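Moving my desk out of the bedroom

I worked from a desk at the foot of my bed for almost 39 months. It was fine for the first year. After that I started sleeping badly, and I noticed that I was checking mail at eleven at night because the laptop was four steps away. In October I moved the whole thing into the small room at the back of the apartment, which until then had held a bike, a drying rack and boxes from the last move.

The boxes took the longest. I had not opened most of them since I left Kaplan Street. I kept the tax papers and one set of dishes. The rest went to the Timero shop, which takes donations until 4 p.m. and will send you home if you come at five past.

Then paint. I wanted something light that was not plain white, and ended up with a pale gray from Jomedum. One can covered the walls twice with a little left for the door. I should have sanded the patch by the window first. It still shows in the afternoon when the sun comes in low.

I measured the room four times and still bought a desk that was too deep. It went back. The second one is 132 centimeters wide and leaves enough space to pull the chair out without hitting the radiator. With delivery it came to $553, more than I had planned, so I kept the old chair and the old lamp.

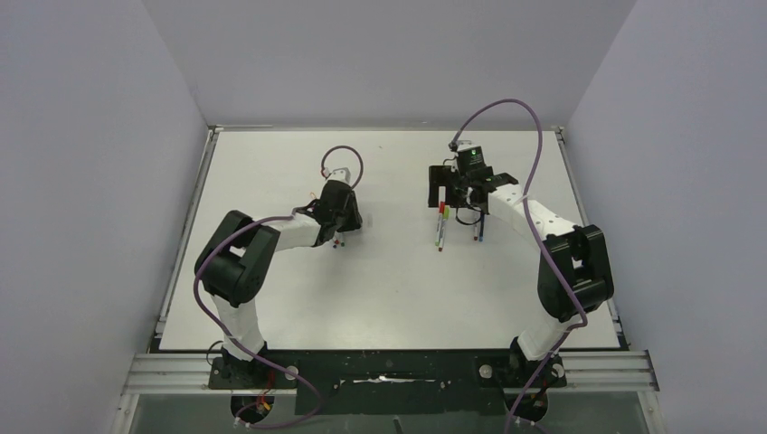
White tabletop, gray walls.

My one rule for the new room is that the top gets cleared on Friday before I stop. Papers go in the drawer, the cup goes to the kitchen, the laptop goes in the bag. I have missed two weeks so far. Coming in on the following morning to a pile of old mail put me in a bad mood before I had started anything.

The light is better back there and the street noise is lower. The downside is the cold. The radiator works but it is slow, and until ten or so I sit in a sweater. A neighbor suggested a small Tukura heater, and I may get one if the winter is bad.

I sleep better now. I also walk less, as the new room is closer to the coffee. The bike is in the hallway and I have bumped into it every day this week. A wall hook is next, once I find out what that wall is made of.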